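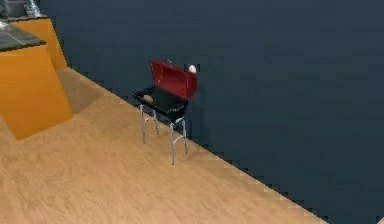

风箱

车还没开出 Plerkport，我已经把琴从行李架上抱下来三次了。

第一次怕它摔，第二次怕它冷，第三次什么理由也没有，就是想抱着。司机从后视镜里看我，大概把我当成第一次出远门带孩子的人。琴箱是外婆留下的，黑漆皮磨得露出里面的布，四个角包着铜皮，搭扣坏了一个，我用晾衣绳捆了一道，打的还是码头上学来的系缆结。打得太好了，后来在 Kudmont 怎么也解不开，这个后面再说。

我得先讲讲这台琴！它是一台 Raden，左手键钮，右手键盘，琴身是暗绿色的，有点像退潮以后防波堤下面石头的颜色。Raden 这个厂早就没有了，厂房改成了卖瓷砖的，可是只要碰上懂手风琴的人，你把这个词一说，他们的眉毛就会往上跳一下。外婆说过，别的琴是唱歌，Raden 是讲话。我小时候不懂，趴在她椅子腿边上听，只觉得那个声音从地板里钻上来，钻到肚子里，整个人都跟着一鼓一瘪的。

琴的底下钉着一块小铜牌，编号 748。外婆买菜对奖、猜谜、给存折设密码，全用这个号码。她去世以后，我妈就是靠着它打开了那只铁皮匣子，匣子里面是一双没穿过的丝袜、一沓别人寄来的明信片，还有一张写着和弦的纸。丝袜我妈拿走了，琴和那张纸归我。

琴归我的时候已经哑了半边。右手中间有一段，按下去只听见气，嘶嘶的，像是有人在隔壁房间倒抽凉气。低音那边更奇怪，有个键钮一松手还在响，拖着长长一条尾巴，得用指甲把它抠回来。我抱着它在厨房里拉了一个冬天，拉得邻居都学会了绕着缺的那几个音哼歌。真的！楼下卖鱼的大姐，她哼《码头的灯》，哼到第二句就自己停一下，然后接着哼，停的地方和我琴上的窟窿一模一样。

我就是听见她那么哼，才决定去 Kudmont 的。

去 Kudmont 要换车。先沿着海走，走到看不见海，换一辆上山的，再换一辆更小的。三趟车里我最喜欢第二趟，座椅是木头条的，暖气从脚底下来，烤得鞋底发软，车上有个老先生带着一筐苗，叶子从报纸里探出来，每转一个弯就一起朝一边倒。他问我箱子里是什么，我说是手风琴，他马上把筐往里挪，给琴腾了个座位。腾完了又问：“是什么牌子？”

“Raden。”

他的眉毛跳了一下。

你们不知道我有多高兴。我从小到大见过外婆的朋友跳这种眉毛，她们一个一个都不在了，我还以为这种眉毛已经绝种了。老先生说他年轻的时候在渡轮上干活，船叫 Rozīte，每个星期六晚上甲板上有舞会，拉琴的是个女人，拉的就是一台绿的 Raden。她坐在救生圈箱子上，脚边放一杯啤酒，船一晃，啤酒就洒，她从来不看杯子，只看跳舞的人的脚。

我问他那个女人长什么样。

他想了很久，车转了好几个弯，苗倒过来又倒过去。他说：“我在底下管锅炉，只听得见，看不见。”

我差点笑出声来。可是他接着说，隔着铁板听，琴声是闷的，先听见低音，后听见脚步，有的时候脚步比琴快了半拍，琴就会等一等。他说别的乐手不等，别的乐手自己拉自己的，跳错了是你的事。那一个会等。他在下面一边铲煤一边听，听见她等了，就知道上面有人踩了谁的脚。

外婆就是会等的。我学琴的时候跟不上，她也不停，也不数拍子，就把那个长音再往外拖一点点，拖到我的手指头摸着了键，再往下走。我一直以为那是哄小孩的办法。

我没有告诉老先生外婆的事。我也不知道为什么。外婆在船上拉过琴吗？她从来没说过，我妈也没说过，家里连一张有船的照片都没有。可是那些明信片上倒全是港口。我抱着箱子，心口咚咚地跳，嘴上只问他后来怎么样了。他说后来船卖了，锅炉换成了柴油的，柴油机一响什么都听不见了，他就上山种苗了。他在一个连站牌都没有的地方下的车，下去之前，用手掌在琴箱上拍了一下，很轻，像拍一头牛。

Kudmont 海拔 1,554 米，这个数写在车站的墙上，写得比地名还大。我从海边来，海拔对我来说一向是零，下车那一刻觉得自己了不起极了，虽然爬山的是车。空气薄薄的，脆脆的，吸进鼻子里有一股松脂和煤烟的味道。二月的雪堆在路两边，顶上结了一层硬壳，太阳一照，整条街亮得人睁不开眼。我眯着眼睛，抱着琴，一路问一路走，问的每一个人都知道修琴的在哪儿，而且每一个人指的方向都不太一样，因为从哪条巷子都能绕过去。

修琴的铺子在面包房后面，门很矮，得低头。我低了头，琴箱没低，铜包角在门框上磕了一下，里头就有个声音说：“别动！”

我不敢动。

“再磕一下。”

我又磕了一下。

“右手第二排簧板，蜡裂了。”那个声音说，“进来吧。”

修琴的是个女人，比我大不了几岁，围裙上全是蜡点子，头发用一支铅笔别着。她伸手来接箱子，然后我们就一起跟那根晾衣绳较上了劲。我打的结，我居然解不开！手冻僵了，绳子也冻硬了，她用锥子挑，我用牙咬，最后她拿来一把割皮子的刀，问我：“舍得吗？”我说晾衣绳有什么舍不得。她说她问的是那个结。我说那就更没什么了，我还能再打一个。她听了很满意，一刀割断，把带着结的那一小截挂在了墙上的钉子上。

琴拿出来的时候，她的眉毛也跳了！一天之内两个！

她什么都没说，先把琴翻过来看铜牌，再把耳朵贴在风箱上，慢慢拉开，慢慢合拢，一个键也不按。我从来没见过有人这样听一台琴。风箱自己也有声音，纸和布和皮子，呼——吸——，跟人睡着了一样。她听了一会儿，让我也来听。我把耳朵贴上去，闻见了外婆家柜子的味道，樟脑和咖啡，还有一点点润手霜。我一下子站直了，假装去看墙上的工具。

墙上的工具真好看啊。我到现在还想着那面墙。锉刀按粗细排着，最细的像一根草；小钩子，小镊子，一排玻璃罐子里装着不同颜色的蜡；还有一台脚踩的小风箱，用来试簧片，她踩一下，把一片簧放在口上，那片薄薄的钢就“嗡”地醒了。我说我能不能试试，她说可以，我就踩，踩得太使劲，簧片尖叫起来，隔壁面包房里有人敲墙。她也敲了敲墙，意思是知道了。看来他们这么敲了很多年。

她拆琴的时候我就坐在旁边的凳子上。先拔销钉，一颗一颗插在一块软木上，位置跟在琴上的位置一样。然后把琴身从风箱上取下来，翻开，里面就是簧板，一排一排站着，像一座没有人住的小城市，有街道，有窗户，窗户上盖着小小的皮帘子。我这辈子拉它、擦它、抱它，从来没见过它里面的样子。有几扇帘子翘起来了，卷成了小喇叭，气就是从那里漏的。蜡也真的裂了，裂的地方正好是她隔着箱子听见的地方。

“你会不会拉《码头的灯》？”她忽然问。

我说会啊，我们那儿谁都会。

“哼给我听听。”

我就哼了，哼到第二句自己停了一下。我停完了才发觉，脸一下子热起来。原来不止卖鱼的大姐，我自己也绕着那些窟窿走，绕了一个冬天，已经不知道路本来是怎么走的了。

她没有笑话我。她从架子上拿下自己的一台小琴，旧得连牌子都认不出，坐在工作台上，把第二句完整地拉了一遍。就那么几个音，往上走，再回来。我听着，后脖子上的汗毛全竖起来了。这几个音我认识！外婆拉到这里总是要把头往左边偏一下。我把音忘了，把她偏头的样子记得清清楚楚，现在两样东西又合到一块儿去了。

修琴要好几天。她说簧片要一片一片起下来，刮干净，换皮子，再用新蜡封回去，封完要等，等完再调音，调完还要等。我说我可以等，我把假全请了。她说那你得帮忙。我说太好了！

于是我在 Kudmont 过了我这辈子最起劲的一段日子。早上去面包房买刚出炉的小面包，揣在怀里走后门进铺子，帮她生炉子，化蜡。化蜡是个细活，火大了冒烟，火小了起疙瘩，还要往里兑松香，兑多少全看天气，她说下雪天多兑一点，我问晴天呢，她说晴天也多兑一点，你那台琴要回海边去，海边潮。她让我刮旧蜡，刮下来的碎屑存在一个罐头盒里，舍不得扔。我刮得慢极了，刮着刮着就要把簧片拿到嘴边吹一下，听它响不响。它们每一片都会响，细的像蚊子，粗的像牛。我给其中一片起了外号，叫“小气鬼”，因为要吹半天才肯吱一声。

下午光线好的时候她调音。调音不许说话，也不许往炉子里添柴。她把锉刀在簧尖上蹭一下，听一听，在簧根上蹭一下，再听一听，蹭下来的钢末少得连灰尘都算不上，可是音就真的变了。我坐在那里屏着气，听两个音慢慢靠近，中间那个颤抖越来越慢，越来越慢，像两条船在港里靠帮，最后轻轻一碰。

但是她总在快碰上的时候停手。

第一天我没敢问，第二天忍不住了。我说还差一点点呢，我听得出来，它们还在抖。

她说：“对啊，就留着这么一点。Raden 就是这么配的，两片簧，一片准，一片高一丝，一起响的时候才有那个颤。你要是全调准了，就是一台很准的琴。”

“讲话的那个劲儿就没了？”

她拿锉刀指着我：“谁跟你说是讲话的？”

我说我外婆。

她放下锉刀，从抽屉里翻出一本厚厚的登记簿，是她师傅传下来的，封面用胶布粘过好多回。她一页一页往前翻，手指在号码那一栏往下滑，越滑越慢。我凑过去看，字写得又小又斜，墨水都褐了。然后她的手指停住了，748，绿色，换右手皮垫，风箱补角。后面一栏是送修人，没有写名字，只写了：Rozīte 号，星期六之前要。

再后面还有一行更小的字，我念了两遍才念明白。写的是：高音那两片她不让调准，她说跳舞的人要听得见等在哪儿。

我一下子哭出来了，哭得特别响，比那片簧片尖叫还响，隔壁又敲墙。她一边敲回去一边给我找手绢，找了半天找到一块擦琴的绒布，上面全是松香，我擦完眼泪，半张脸都是黏的。我又哭又笑，说车上有个老先生，管锅炉的，铲煤的时候听见过！我语无伦次地讲了那筐苗，讲了铁板，讲了脚步快半拍，她听得眼睛亮亮的，铅笔从头发里掉下来都没去捡。她问那老先生在哪儿下的车，我说不知道，那地方连站牌都没有。她说那司机总知道吧！

对啊！司机总知道！

那天晚上我给我妈打电话，面包房的电话，旁边堆着面粉袋子。我问她知不知道外婆在船上拉过琴。电话里好长一段没有声音，我以为线断了，喂了好几声。我妈说，她小的时候，每个星期六晚上都在邻居家睡，外婆说去上夜班，礼拜天早上回来，身上有煤烟味和啤酒味，裙子的下摆是湿的，给她带一个船上的圆面包。她那时候不高兴，面包倒是每回都吃完了。后来她大了，能自己在家睡了，外婆也就不上夜班了，她没有问过。

“上的就是夜班嘛，”我妈说，“她也没骗人。”

然后她问我那台琴修好了拉起来什么样，我说还没封上呢，她说封上了给我打电话，我要听。我妈这个人，从来说手风琴吵，我在厨房练琴她就去阳台，把门关上。我拿着听筒，面粉落了一肩膀，傻乎乎地直点头，点了半天才想起来她看不见。

封蜡那天下了大雪，铺子的窗户埋了一半，屋里蓝蒙蒙的。她让我封最后一排。我说我不行，我手抖。她说抖就抖，蜡是热的，它自己会找平。我舀起一小勺，沿着簧板的边走，蜡先是亮的，走过去就慢慢暗下来，收住了，把那片“小气鬼”稳稳地抱在当中。我封得歪歪扭扭，跟旁边她封的一比，像小孩写的字。她端详了一会儿，说挺好，以后不管谁打开，都看得出来这儿换过一个人。

她把登记簿推给我，让我自己写。我写了 748，绿色，换皮子，重新上蜡，高音两片照旧。写到送修人那一栏，我咬着笔想了半天，后来写了：Plerkport，不急。

写完我们把琴合上，销钉一颗一颗从软木上拔下来，插回去。她把背带给我套到肩上。我突然害怕起来，手放在键上不敢动。外面有铲雪的声音，嚓，嚓，嚓，炉子里的火呼呼的，她靠在工作台边上，脚在地上轻轻点了几下，给我起了个拍子。

我拉开风箱，那口气吸进去，又深又满，一点都没有漏，整个琴贴着我的胸口往外长。第一句出来了。第二句出来了！那几个音往上走，再回来，一个都不缺，我的头自己往左边偏了一下，我真的没打算偏，是它自己偏的。面包房那边有人敲墙，敲了两下，停了停，接着敲，敲着敲着我才听出来，敲的是拍子。比我快一点。

我把那个长音往外拖了拖，等他们跟上。

后来我给我妈拉了，把听筒搁在面粉袋子上，拉完整首，拿起来听，她说再拉一遍，刚才水开了没听全。我又拉一遍。面包房的人围着揉面台站着，手上都是面，也没法鼓掌，就用胳膊肘互相顶来顶去。有个小伙子把模子摔在地上，咣啷一声，正好摔在节奏上，大家都说摔得好，让他再摔。

下山的那天她送我到车站，给我的箱子换了一个新搭扣，亮闪闪的，跟旧皮子一点都不配。我还是在外面捆了一道绳子，打了那个结。她蹲下来仔细看我怎么打，看完让我拆了，她来打，打得比我紧。她送了我一小块蜡，用油纸包着，让我闻见樟脑味变淡了就给她写信。我问樟脑味变淡了是什么毛病，她说没毛病，就是写信。

上了车，还是木头条的座椅，还是烤脚底的暖气。我走到前头，扶着杆子问司机，有个带着一筐苗的老先生，在没有站牌的地方下的，您记不记得是哪儿。司机说怎么不记得，他天天坐，每回都要给筐占座。

“你到那儿要下去？”司机问，“下一趟可就是傍晚了。”

我说下，下！我就在那儿下！

路开始往下转了，雪一块一块地薄下去，露出黑的土和黄的草。我回到座位上，把绳子解开，这回一扯就开了，手一点都不僵。我把琴抱到腿上，背带套好，没有拉，先暖着手指头。拐过一个大弯，司机回头喊了一声，我看见坡上有一排小小的玻璃棚子，有个人正弯着腰掀草帘子，听见车响，他直起身来，手搭在额头上往这边望。

车还没停稳，我已经把风箱的扣子打开了。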